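Yareli Cervantes
December 27, 2021

The lull after Christmas is for rest, so naturally I'm doing the low brown cabinet by the wall.

Dark wood. Shows everything. I chose it, apparently on purpose.

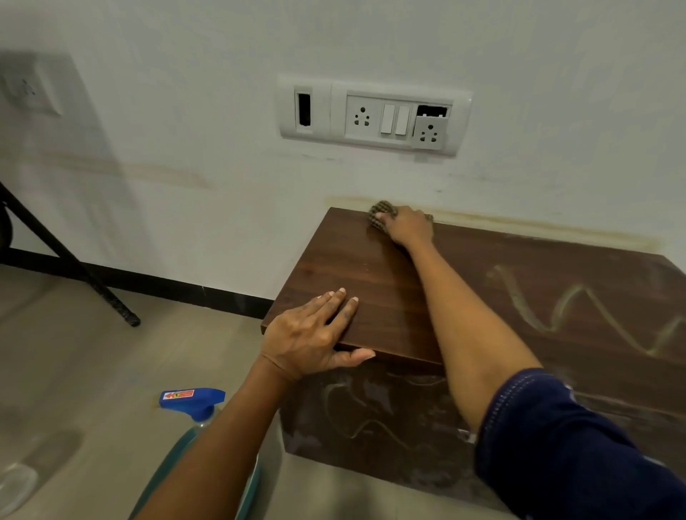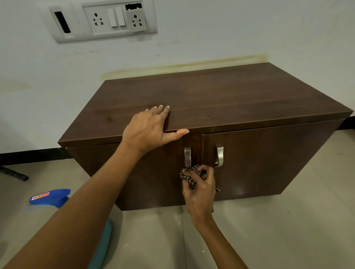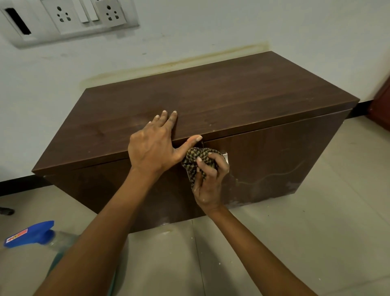 Kevik reckons vinegar and a drop of dish soap, then leave it alone, you're only moving the streaks from one end to the other.

Rude. Also my whole technique.

Next up, the cupboard under the sink. See you in March.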